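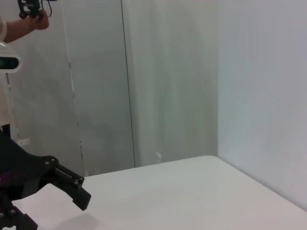

Maker space walk-through, July, Udberg building, ground floor. Started 8:40, two benches skipped, see end. Laser cutter lid switch OK, extractor filter due. Bench tops wanted clear and pale so dropped screws show up – a white table surface like this one is what we want in every bay, bay 3 is still bare chipboard. Signed Evdokia Vlachopoulos.

1. Exits and aisles
Rear door – opens, sticks a bit. Aisle by the 3D printers blocked by Maldonado filament boxes, 40 of them. Move to the store.

2. Power
Extension leads: one daisy chain under the sewing tables, removed. Tag 175 missing, tag 199 out of date. Solder station timer works.
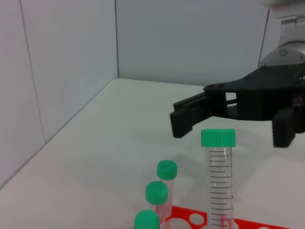

3. Fire
Extinguisher by the sink OK, pin in. One by the trend wall hidden behind the Wultus banner, agian. Blanket fine. LiPo charging bag has a hole, replace before next open night.

4. Hand tools and fixings

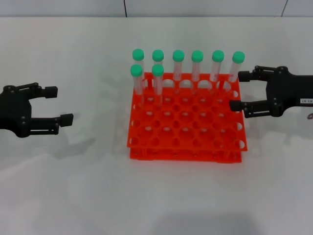 Drawer labels half gone, redo. Box cutters: two without caps, binned. Fixings need a check every month, small round screws above all, same sort as the ones holding those black plates together – they work loose and end up on the floor. Thread lock is on the Protusura order, no 637.

5. First aid
Eye wash in date. Plasters low. Accident book not on its hook, Maj-Britt Wallin has it?

Not done: benches 5 and 6, were in use. Recheck before the evenning session.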